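Section 4. Setting Up Junk Filtering and the Quarantine Folder

This section covers the filter settings in Fisitz Mail for a single office or household account. Complete Section 3 (Adding Your Mailbox) first. If your mailbox was moved over from Olmedo, read the note at the end of 4.2 before you turn anything on.

You need the mailbox password and the administrator PIN. Allow one sitting for 4.1 through 4.3. The rest can be done later.

4.1 Turning the filter on

1. Sign in at the computer where Fisitz Mail is installed. The filter cannot be switched on from the phone app.
2. Open Settings, then Mailbox, then Junk and Quarantine.
3. Enter the administrator PIN.
4. Set Filter Status to Learning.
5. Click Apply. The status line at the bottom of the window changes from gray to green.
6. Close Settings and open it again to confirm that the status still reads Learning.

Note: In Learning mode no message is moved. Suspected junk stays in the Inbox with a yellow tag next to the subject line.

Leave the filter in Learning mode until it has seen at least 100 messages. The counter is on the same page, under Messages Reviewed. A mailbox that gets very little mail may need to stay in Learning mode for several weeks.

While the filter is learning, correct its mistakes as you find them. Right-click a tagged message that is not junk and choose Remove Tag. Right-click an untagged message that is junk and choose Tag as Junk. Do not simply delete junk during this period. Deleted messages are not counted.

CAUTION: Do not open attachments in order to decide whether a message is junk. Use View Source (Ctrl+U) or the preview pane with pictures turned off.

4.2 Choosing a filter level

When the counter passes 100, set Filter Status to Active and pick a level.

Low. Moves only messages that fail the sender check. Suitable for a mailbox that gets orders or inquiries from strangers.

Medium. Moves messages that fail the sender check or contain a link on the block list. This is the default.

High. Moves anything from a sender who is not in your contacts, unless you have written to that address before.

1. Go to Settings, Mailbox, Junk and Quarantine.
2. Change Filter Status from Learning to Active.
3. Select Low, Medium or High.
4. Click Apply.
5. Send yourself a message from another account. With Low or Medium it should reach the Inbox.

If the test message does not arrive, look in Quarantine before you send it again. If it is not there either, go to 4.6.

CAUTION: High will catch password resets, shipping notices and invoices from new suppliers. Check Quarantine daily for as long as High is in use.

Note for Olmedo mailboxes: Olmedo stored its blocked senders in a separate file, and that file is imported as plain contacts. Every address you once blocked will be treated as a friend. Before selecting a level, open Contacts, sort by Source, select all entries marked "Imported," and review them. One of our test mailboxes had 166 of these.

4.3 Safe senders and blocked senders

To add a safe sender:

1. Open Settings, Mailbox, Lists.
2. Click Safe, then Add.
3. Type the full address, for example h.pomare followed by the at sign and the rest of the address. Do not type only the name.
4. Click Save.

To add a blocked sender, follow the same steps but click Blocked in step 2.

You can enter a whole domain by leaving off everything before the at sign. Be careful with this on the Safe list. Anyone with an address at a large free mail service would then get past the filter.

If an address is on both lists, Blocked wins.

Note: The name displayed on a message can be set to anything by the person sending it. A message that says "Heather Pomare, Accounts" may have come from any address at all. Fisitz Mail compares addresses only. To see the real address, rest the pointer on the name.

4.4 Working with the Quarantine folder

Quarantined messages are kept for nine days and then removed. This period cannot be made longer in the standard edition.

To release a message:

1. Open Quarantine.
2. Select the message once. Do not double-click.
3. Read the Reason line in the lower pane.
4. Click Release. The message moves to the Inbox with its original date, so it may appear well down the list.
5. If you expect more mail from the same sender, click Release and Trust instead.

To empty Quarantine before the period is up, choose Edit, Empty Quarantine. There is no undo.

If more than one person uses the mailbox, agree on who checks the folder and when. Two people can have Quarantine open at once, but the list does not refresh on its own. Press F5 before releasing anything.

The Quarantine Summary is a message listing what was held the day before. It is sent at 6 a.m. by default. To change the time, go to Settings, Mailbox, Summary. The Summary never contains clickable links. If you get one that does, it did not come from Fisitz Mail. Report it as described in 4.5.

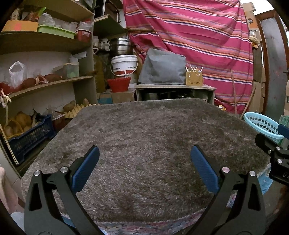 Table with plush cover, storage room.

4.5 Reporting a phishing message

Use Report for messages that ask for a password, a card number or a payment, or that pretend to come from a company you deal with. Use Tag as Junk for ordinary advertising.

1. Select the message in the list.
2. Choose Message, Report Phishing.
3. Leave Include Full Headers checked.
4. Click Send Report. The message is moved to Quarantine and the sender is added to Blocked.

Do not forward the message by hand. Forwarding strips out the headers.

If you have already clicked a link or typed in a password:

1. Change the password from a different device.
2. Open Settings, Security, Sessions and click Sign Out All.
3. Check Settings, Mailbox, Forwarding for any address you do not recognize, and remove it.
4. Check your Rules list in the same way.
5. Tell the other people who use the mailbox.

CAUTION: Steps 3 and 4 are often skipped. A forwarding address stays in place after the password is changed, and copies of your mail will continue to go out.

4.6 Problems and fixes

The status line stays gray after Apply.
The PIN was not accepted. Re-enter it. After 3 wrong tries the page locks for the rest of the hour.

Messages Reviewed does not go up.
Mail is being collected by another program before Fisitz Mail can read it. Close the other program, or set it to leave a copy on the server.

The same junk keeps coming back after it is blocked.
The sender is using a new address each time. Blocking single addresses will not help. Move up one filter level, or create a rule based on the subject line (see Section 5).

Mail from one contact always goes to Quarantine.
Read the Reason line. If it says "Sender check failed," the fault is in the contact's own mail setup. Add the contact to Safe for now and let them know.

Quarantine is empty but mail is missing.
Look in Archive and in any folders used by rules. If the Skindano add-on is installed, look in its Later folder too. Skindano sorts mail before the filter does, and its Later folder does not appear in the phone app.

The Summary has stopped arriving.
Check that Summary is still set to Daily. Updates installed in December reset this to Off on some accounts.

Section last revised Thu 28 January. Text by Tamara Sandu, checked by Bogdan Chiriac. Continue to Section 5, Rules and Folders.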